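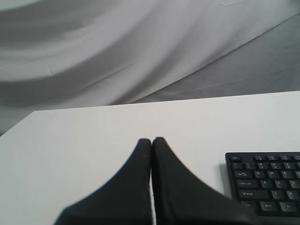 Photo: wrist camera, Skestport bench / K. Kingi

2022-01-14

Fingertip mask and the key-press planner, continued

OK, picking up from where I left the planner before the break. The plan for today was to get the self-mask sorted out so the perception node stops treating our own fingers as part of the keyboard, and then (if there was time, ha) look at the approach heights again.

The mask first. The old one in Urkdale was a fixed polygon I drew by hand with the gripper closed, and it was fine as long as everything in front of the fingers was white table. Put a black keyboard out there and it falls apart, because black finger on black keys gives you almost no edge to work with. You can see it at the lower right, where the base of the right finger passes over the bottom-left corner of the keyboard. The segmenter happily merged the two into one big dark blob and then the pose fit slid the whole keyboard toward the gripper. I spent way too long blaming the calibration for that!

What I did instead: the mask is now rendered from the finger model at the current opening width, with a dilation of 23 pixels on the lower half where the fingers are close to the lens and blurry anyway, and much less near the tips. The tips are sharp enough that I'd like to keep every pixel I can around them. The render is cheap, so it runs on every image and I took the caching out. One fewer thing to get stale.

Keyboard pose next. Only the left part of the board is in view from this standoff (Esc through F4 along the top, down to Ctrl, Win and Alt), so fitting the full outline is hopeless. I switched the fit to key corners in the visible patch, with the layout file as the prior. The label reader gets Caps Lock and Shift without trouble. The function row print is too tiny at this distance, so I told the matcher to ignore text in that row entirely and go on geometry. Tab, Caps Lock and Shift make great anchors because the widths are all different and the row stagger locks in the rest.

Replayed 100 logged images through it after lunch. The old mask gave a usable pose on 64 of them. I haven't tallied the new one properly, the scoring script chokes on the changed message type, but scrolling through by eye the sliding thing is gone. Don't quote me until the script is fixed.

The soft shadow to the left of the keyboard still gets picked up as an edge now and then. Coelho has a shadow filter in its preprocessing, and I tried it with the defaults, and it ate the real edge too. Left it off. There's also a tiny reddish speck on the left finger just below the tip, which the color threshold keeps flagging as a one-pixel "object." Minimum blob size is now 70 pixels, so it can flag away all it likes.

Background crop: the drape folds behind the table throw up long curved gradients and the table-edge detector loves them. I'm cropping above the far table edge using the last good plane estimate. Remember the edge slopes up toward the right, so it has to be a sloped crop. A straight horizontal one either keeps a wedge of cloth or chops off tabletop, and I did both before I got it right.

Approach heights: did not get to them. The config in the Gukine branch is still the old one, please don't merge it.

To do
- fix scoring script for the new mask message, rerun the same logs
- ask Kirsty Kingi whether the finger model includes the padding or just the bare finger (my render looks a hair thin on the outer edges)
- try the pose fit with the fingers open, everything so far is closed
- move the crop margin out of the code and into the config file
- approach heights, for real this time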